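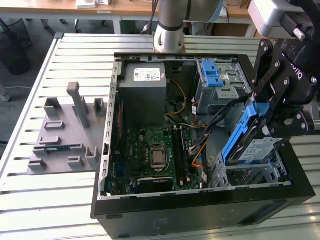
Odalys Brandt
Second-year student, Business Writing and Research, Riten College

Where Does a Net Worth Come From? Project report

The founder of the Bimetti furniture company is worth $2 billion. He is also worth $500 million, depending on which website you opened first. My project began with the $1.5 billion in between, which seemed like a lot of money to misplace.

I wanted to find out how websites decide what a private art collector is worth. Public company founders are fairly easy, as you can look up their shares and multiply. Collectors are harder. Much of their money hangs on walls or sits in storage, and it has no price until somebody sells it. The Bimetti founder owns a furniture company that has never listed its shares, plus the Pellegrini collection of Italian ceramics, which has never been sold or fully shown. He is close to the worst possible subject, so I picked him first.

Method

I collected 342 net worth pages about art collectors and saved a copy of each one, having learned in June that these pages like to change their minds overnight. For each page I wrote down the figure, the currency, any source it named, and whether that source existed. I then followed the sources back until I reached a document with a number in it or ran out of links.

I left out pages behind a paywall. My budget was a library card.

What I found

Of the 342 pages, 173 gave no source at all. They simply announced the figure in bold type, usually right before the subject's height. Many of the others cited another net worth page, and a few of those cited the page I had started from. I spent one whole evening going in a circle between three websites and felt I knew them quite well by the end.

The pages that did reach a real document mostly reached the same kind: an auction catalog. Drasier, the auction house, printed an estimate for a group of ceramics like those in the Pellegrini collection. Somewhere along the line the estimate for the group became the price of each piece, then got multiplied by the size of the collection. I think that is where the $2 billion came from, though I can't prove it. The lower figure appears to leave the ceramics out and value only the company.

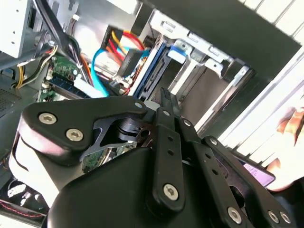
Is an auction estimate the same as what a collection is worth?
An estimate is the auction house's guess at what a piece may sell for on the day. It leaves out the fees, and it tells you very little about what a whole collection would bring if it all came up for sale at once.

Debt was the other big gap. Net worth is what you own minus what you owe, and I found hardly any pages that tried the second half. Collectors do borrow against their art - it is a normal thing to do with a very expensive vase - but those loans are private, so they get counted as zero. 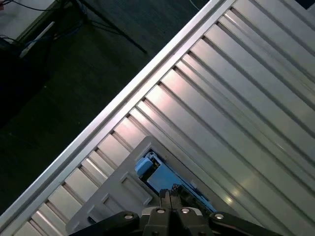
Last changed: Mon 15 September

Limits of the project

I worked only in English, so I probably missed better reporting on the Bimetti company in Italian. My sample also leans toward collectors who are famous enough to have a page, and I had no way to check the loans. I wrote to five of the websites to ask how they reached their figures. One replied, with a newsletter.

My instructor asked me to finish with my own estimate for the Bimetti founder. I have declined, and have put a table of the missing information in the appendix in its place. If I had given a number, I expect it would be on somebody's page by next week, with me as the source.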